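Budgeting for replacement fingertip pads on a cloth-handling gripper

Emanuel Mocanu
Posted May 2023

Our organisation is preparing an equipment submission for a linen-sorting cell at the Derkstead site. The supplier, Zetham, has quoted $1,173 for a two-finger gripper and $149 for each set of replacement fingertip pads. The quotation does not state a service interval. I would be grateful for advice on how many sets should be included in the first-year budget, and whether pads ought to be treated as capital or as a consumable.

Teodor Cozma

Pads should be entered as a consumable under your operating budget. Our centre allowed for four sets in the first year and had used three by February. Wear depends largely on the fabric and on how firmly the fingertip is set to press before closing.
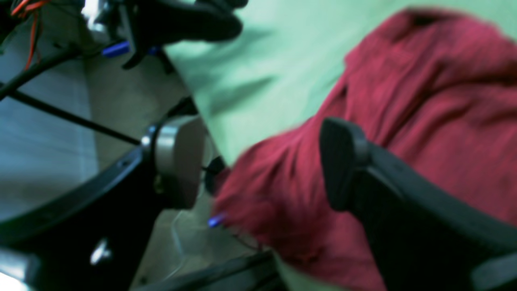 Rubbery fingertip pad resting on red cloth over a pale green work surface.

I would recommend requesting a written service interval before the order is signed. Please also confirm whether the quoted price includes fasteners and freight. Ours did not, and the additional charge came to $166. A spare wrist cable should be itemised separately; Zetham listed it under accessories and it was overlooked in our first submission.

Landry

We purchased the Gallon unit instead at $766. The pads are dearer but it has been satisfactory for tea towels. I cannot comment on heavier linen. Check the colour code on the pads when ordering, as the softer grade is sold under a very similar part name.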